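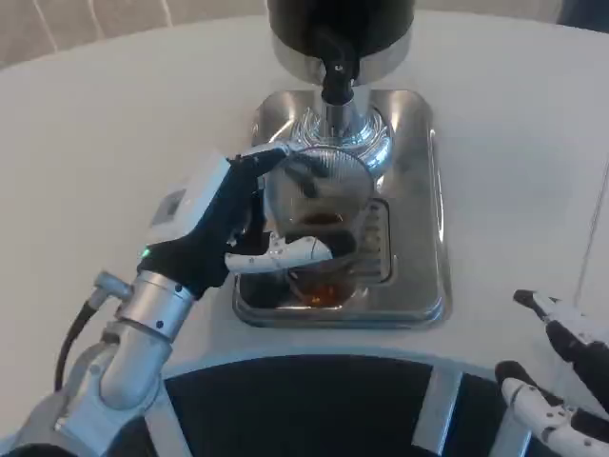
September, half past nine at night

I have my feet up at last and the window open, and I want to get today down before it goes fuzzy, because I have been meaning to keep this diary properly and the last entry was all about the gutters.

So, tea. I have been drinking it without milk for a fortnight now, which would have astonished me in the spring. It started when the shop in Bevley ran out of my usual and I came home with a box of Flanora instead, the loose sort, and found I liked it far better plain. Milk turns it grey and sulky. Left alone it goes a lovely dark colour and tastes a little of raisins, and I have been quite silly about it, holding my glass up to the kitchen light like somebody judging jam.

This morning I took the bus in to look for a proper teapot, as the old brown one has dribbled down its chin ever since I knocked the spout on the tap. The 47 was late, and then it went the long way past the reservoir on account of the roadworks, but I didn't mind a bit. The hedges are full of blackberries and the water was so low you could see the old wall sticking out. I must go back with a tub for the blackberries before the rain gets them.

The second-hand place had two teapots. One was enormous, white with a gold rim, and would have done for a wedding. The other was small and green with Higuchi stamped on the bottom, and a lid that fits so snugly it gives a little sigh when you put it down. I dithered over it dreadfully. I went out, walked round the market, bought some plums, and came back in quite a panic in case it had gone. It hadn't! The woman wrapped it in so much newspaper that I carried it home on my lap like a baby, and I had to put the plums on the floor, where one of them rolled off under the seats and was never seen again.

I tried it out at 4 with the last of the seed cake. The handle stays cool and the pour is lovely and clean — not one drop on the cloth. It holds 245 millilitres according to my measuring jug, so a glass and a bit, and that suits me very well, as I always used to make a great big pot and tip half of it down the sink. I had the first glass on the back step with the cat from next door leaning against my shins, and read a chapter of the library book, the one about the lighthouse. It is slow going but I am fond of it now, and I shall be sorry to hand it back.

The trouble with tea at that hour is that I am wide awake now and have been tidying the larder. I found the tin of Ukine biscuits I had hidden from myself at Easter, still sealed, and they are perfectly good (I checked twice). I also found three jars of mustard, all of them started. I have put them in a row at the front so that I will be shamed into using them up, perhaps with sausages tomorrow if the butcher has the thin ones.

I did think about my grandmother while I was wiping the shelves. She had her tea black too, in a glass with a spoon standing in it, and as a child I thought it looked terribly grand and tasted like a fence. I would like to have sat on the step with her this afternoon and let her try the green pot. She would have said it was too small.

Things to remember: library book back, plums to stew, ring about the gutters again. The old brown pot is on the windowsill for now with some mint in it.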